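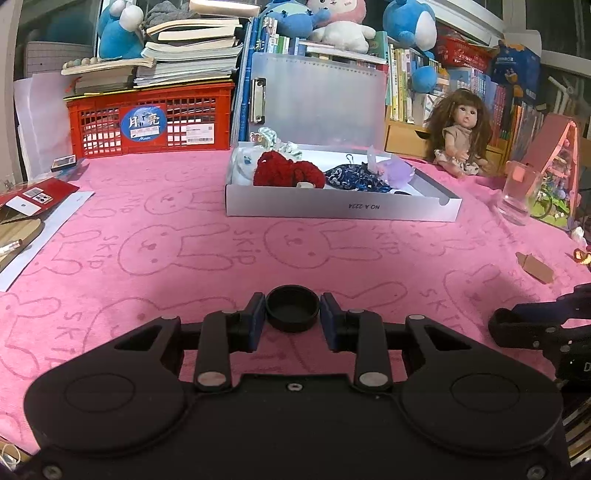
Tone on tone: rabbit faces in darker pink line on a pink cloth.

Most printed table linen sold at the lower end of the market is pigment printed. The color does not enter the fiber, as a reactive dye does in cotton. It sits on the surface, held by a thin film of binder, and the life of the pattern is the life of that film.

At the Skemel print works in Drondstead, tone-on-tone designs have their own set of rules. Beverley Sugden, who has run the color room there since the second line was installed, keeps them on a sheet taped inside a cabinet door. The ground is dyed first and left to condition overnight. The print paste is then mixed to a shade of the same hue, deeper by a fixed step, and tested on the actual lot of cloth.

"You can't match it on white," Sugden says. "A pigment that looks right on white goes brown over a pink ground, or it disappears."

Line work is harder than solid areas. A fine outline needs a thick paste, or the edges creep along the yarns before the dryer reaches them. A paste that is too thick clogs the screen, and the line breaks up. Skemel adjusts the thickener at the start of each run and checks the first 10 yards under a magnifier. Where the warp is uneven, curves show it before straight lines do.

Binder is the other variable. The works uses Pestik, an acrylic type that cures in a hot-air oven. Undercured film feels normal and passes inspection, then rubs off in the first few washes. Overcured film turns stiff and cracks at the folds. The margin between the two is narrow on light cotton, and the oven is profiled again whenever the fabric weight changes.

Design 731, a small leaf repeat, was the one that forced a change in practice. An order of 1,000 cloths went to a linen supplier in Abu Hammour, where they were laundered hot and pressed daily. The pattern faded along the fold lines within a season – the centers of the panels were still sound. Sugden's team traced it to a cool zone on one side of the oven. Wet and dry rub tests are now taken from both selvages and the middle, with 5 samples from each position.

For home use the demands are lighter. Wash printed cloths inside out in cool water, skip the bleach, and iron on the reverse. Fabric softener does little harm to the film, though it can dull a dark line over time. Sugden folds hers in a different place each time she puts them away.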